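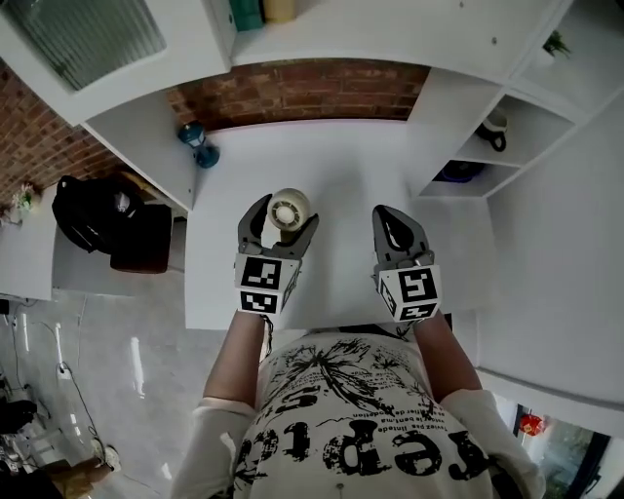

Roll of tape on the white desk.

Masking tape on window trim, how long is too long?
Posted in Interior Painting, 19 July 2023

clullport_ken
I'm repainting the trim in a 1,855 square foot house, one room at a time after work. I taped the living room windows and then got called away for a job in Garnel. By the time I get back the tape will have been up for 8 days, and two of those windows face west. The tape is the plain cream kind from the hardware store. Am I going to be scraping glue off the glass until September?

mudandtrim
Glass is the easy part. A razor scraper held flat and a little mineral spirits will take care of it. I'd worry about the wood. If the old finish is varnish, plain masking tape can lift it after a couple of days in the sun.

Dragica Bošković
I painted houses for a living until my knees quit. Warm the tape with a hair dryer on low and pull it back over itself at 45 degrees, slowly. If it tears, stop and heat it again. Don't yank.

pell_r
Or don't tape at all. Cut in with a good angled brush, let a little paint lap onto the glass, and scrape it the next day. I did 41 windows that way on a school job and never opened a roll.

mudandtrim
That's fine if you have a steady hand. Most people posting here don't, and they end up scratching the glass with a dull blade.

pell_r
So change the blade. A pack costs less than one roll of the blue stuff.

Dragica Bošković
Scraping also breaks the seal if you go right up to the wood. You want a hair of paint left on the glass so water can't get behind it. I tape, but I leave a small gap for that.

clullport_ken
It's old varnish, yes. Would a remover be safer than heat? The store here carries Urnolex.

mudandtrim
Never used Urnolex on varnish. Try it inside the closet or somewhere hidden first. Most of those removers will soften an old finish if you let them sit.

tinroof70
Heat first, remover only on what's left, and wipe it right off. Had the same thing in our place in Daher. One sill lost a strip of varnish and I had to sand and redo it. The rest came up clean.

clullport_ken
OK, hair dryer it is. Should I score along the paint edge before pulling? The first coat is already on.

Dragica Bošković
Yes. Sharp knife, light pressure, and only on the glass side.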